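Sewwandi Sivakumar had already put the kettle on by the time I found the side door, and had already apologized twice for the stairs. She runs the choir in Workisdale – the big one, the one that sings in the old Cassim mill each March – and she had promised me an hour. I stayed for most of the afternoon, and went home with a jar of lime pickle and a song in my head that I still can't shake.

I wanted to ask her how a person teaches a room full of people to sing when so many of them come in swearing they can't.

"Oh, they all say it," she said, pouring. "They say it at the door, before they've told me their name. And then I ask who told them so, and they know! They know the teacher, they know the classroom, they know what song it was. A man of eighty will tell you what the weather was doing."

She grew up in a house where singing went on over everything, over the dishes and the ironing and her uncle's long arguments on the telephone, and she says it took her years to understand that other families were quiet. Her first choir met in the back of a shoe store in Clestgate. There were five of them, counting her, and they had one copy of the music, which they held up in turns like people sharing a newspaper on a train.

"We were terrible," she said, very fondly. "But we were terrible at the same time, and that's most of the job."

## Learning by ear

The choir doesn't use sheet music for the first half of the season. Sewwandi sings a line, the room sings it back, and she goes on like that until the line has worn a groove. Hashini Kumarasinghe, who joined as an alto and now leads the section, told me over the phone that she found this maddening at first.

"I read music. I'd had lessons. I wanted my piece of paper," Hashini said. "And Sewwandi just smiled at me and sang the line again. It took me until Christmas to stop being cross about it, and then one night I was in the car and noticed I knew the whole alto part, every word, and the tenor part too."

The evening itself has hardly changed since the early days. They stretch, they yawn on purpose, they hum with their lips shut until their noses tickle. Then comes an easy round, something everyone can fall off and climb back onto, and after that the hard work, which lasts until the break. Sewwandi is strict about the break. She is strict about water as well, plain water, small sips and plenty of them, and she'll stop a rehearsal in the middle of a verse if she hears too many dry throats. 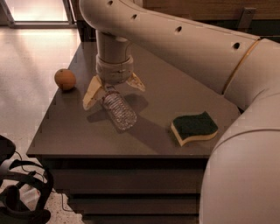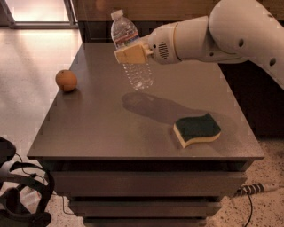
## The night at the mill

Every choir has a concert it talks about for years, and for this one it was the first March at Cassim. They had been used to church halls and the occasional library. The mill had room for 400, and Ruwan Chowdhury, who sings bass and has the loudest laugh I have ever heard down a telephone line, was sure they'd be singing to their own coats.

"I told my wife to bring her sisters," he said. "I told her to bring anybody. And then we came out and there wasn't a seat left, and I forgot the first word of the first song. It was 'the.' I forgot 'the.'"

They closed with "Fevinari," a rowing song that Sewwandi's grandmother used to sing and that she had arranged in four parts at her kitchen table. She hadn't planned for the audience to join in. By the third chorus they were all at it, stamping too, and she turned around and conducted them instead, with her back to her own choir, who carried on perfectly well without her.

"I was a little bit offended," she said, and laughed until she had to put down her cup.

## What comes next

There has been talk of something bigger. A festival has asked them to sing outdoors next summer, to a crowd of 2000, and opinion in the choir is divided. Ruwan is all for it. Hashini worries about the wind, which takes the low voices first. Sewwandi goes back and forth, and while I was there she went back and forth at least twice over the same slice of cake.

"Outside, you can't hear your neighbor," she said. "And if you can't hear your neighbor, what are you doing? You're only making a noise near people."

She is surer about the beginners' group, which starts again in the fall and is open to anyone at all, the more frightened the better. I told her, as I suppose I'd been working up to all day, that I had been asked to mouth the words in my own school concert when I was seven.

"Which song?" she said.

I told her. She sang the first line and waited, with her eyebrows up, until I sang it back.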